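Blank-room training

12 shares · 3 comments

Blank-room training is a way of teaching a robot arm to handle objects by practicing in a simulator where almost everything has been taken out. The arm stays, the thing it's holding stays, and the rest goes: tables, walls, floors, shadows, all of it. I've been writing up grasping methods for this site for a while now and this is the one I get the most mail about, so I'm going to take my time with it (and yes, I know encyclopedias aren't supposed to say "I," but this one lets us!).

The name comes from the Cirnwood group, who used it first as a bit of a joke in their lab notes. You'll also see "void rendering" and "bare-scene pretraining" in older write-ups. They all mean the same thing, give or take, though a few people keep "void rendering" for the picture-making step alone and use the longer name for the whole recipe. I don't bother with that split below.

Where it came from

Most simulated training for robot arms goes the other way. You pile stuff in. You change the lighting, swap the tabletop, throw in a lamp and a houseplant and a weird checkered wall, and hope the network learns to ignore whatever doesn't matter. It's a good idea and it works for a lot of jobs. But Jacinto Maldonado, who was working on in-hand pose at Cirnwood, kept running into the same trouble. His networks were learning where the object was by looking at the table. If the table edge sat in a certain spot, the network guessed a certain height, and when he raised the table the guesses went to pieces.

So one February he pulled the table. Then he pulled the floor, and then the shadows too, which took longer than it should have because the renderer he was using (Yupanqui, still a favorite of mine, still full of switches that don't do what the label says) had two different shadow settings and one of them kept coming back on. What he had left was an arm, an object and a flat color.

The first version of the task was about as small as a task can get. The simulator starts with the object already in the gripper. The network gets one rendered view and has to say how the object is turned relative to the fingers. There's no reaching and no placing. Reaching was left out on purpose, so that a bad answer could only mean one thing.

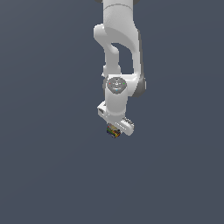 Category: Simulation methods

How a training view is made

A single blank-room view like the one shown goes together pretty quickly. The arm is posed first. Its base is usually left out of view, so the links just come down from the top, and the background is one muted blue-gray. People ask me why that color and the dull answer is that the arm model is mostly white with darker gray at the joints, and a middling slate shows off both. Pure black swallowed the joint covers, and white was hopeless.

Then the object goes in the gripper. The objects used in this work tend to be small and busy on the surface, lots of stripes and patches of different colors, and they're picked that way so the network has something to grab onto when only a bit of the thing pokes out from between the fingers. A plain gray block would be miserable to learn from. It would also blend right into the gripper at a distance, and the object doesn't take up much of the view to begin with.

With no table, nothing in the view tells you how high the hand is. It might be an inch off a surface or six feet up, and the network can't cheat. Some newcomers find the floating look a little spooky. I kind of love it.

The arm itself is kept in full detail, right down to the little colored lights and the markings on the joint cap. I asked about this once and got a long reply from Asmaa Samir, who took over the project when Maldonado moved to Traston. She had tried a stripped-down arm with smooth blank links and found the network got worse at telling wrist angle, which then dragged down the object pose too. The small markings seem to work like landmarks. Her guess was that a round white housing looks much the same from several directions, and the markings settle the matter. She never published that part, so treat it as lab lore.

What they found

The main result is from Samir's set, which has 1,204 views. That's tiny! Most people in this field wouldn't get out of bed for a set that size. Trained on those views alone, the network read object angle to within 5 degrees on fresh blank-room views, and the same network trained on cluttered scenes needed nearly 3 times as many views to get to the same place.

Now the part that gets left out when this is passed around. All of that was simulator on simulator. On real camera views the blank-room network did badly by itself, as you'd expect from something that had never met a tabletop. What worked was using it as a first stage. You train in the blank room until the network knows the arm and the object, then you move it over to cluttered scenes for a second, shorter stage. Samir called these the quiet stage and the loud stage and those names have stuck.

The order matters a lot. Loud first and quiet second gave results no better than loud alone, and mixing the 2 kinds together in one big pot landed somewhere in between. I've seen people online say the order makes no difference, and I think they're mostly running far bigger sets, where it may well wash out.

Traston tried it later with a different simulator, Cikach, and a different arm. They got the same general pattern with a smaller gap. Cikach has softer edges on its models, and the Yupanqui ones can come out a touch jagged along the silhouette. Whether a network picks up on jagged edges against a flat background and uses them as a hint is a fair question. Maldonado thought yes, Samir thought no, and the test that would settle it (same poses, both renderers, swapped halfway) hasn't been run as far as I know.

Complaints

The loudest complaint is that shadows carry real information and throwing them away is wasteful. A shadow under a held object tells you how far it is from whatever it's over, and a robot that has to set things down needs to know that. I agree with this one. The blank room is for learning what's in the hand, and I wouldn't use it for placing at all.

Another is about the background. One flat color, even with a slight shift in brightness from corner to corner, is very easy to separate from a white arm. Critics say the network learns a cheap cutout trick during the quiet stage and then has to unlearn it. Samir's answer was to change the background color partway through the quiet stage, which helped some. I've tried it on my own machine at home and saw a small improvement, small enough that I wouldn't argue with anyone who told me it was luck.

Then there's the object question. Everything above was done with compact, boxy things. Floppy items haven't been tried by either group, and neither has anything see-through. If you've done it, please write in, I'd love to add a section.

Related entries

In-hand pose estimation; Scene clutter; Staged training; Yupanqui (renderer)

3 comments · Contact the editors · Text may be reused with credit · Back to top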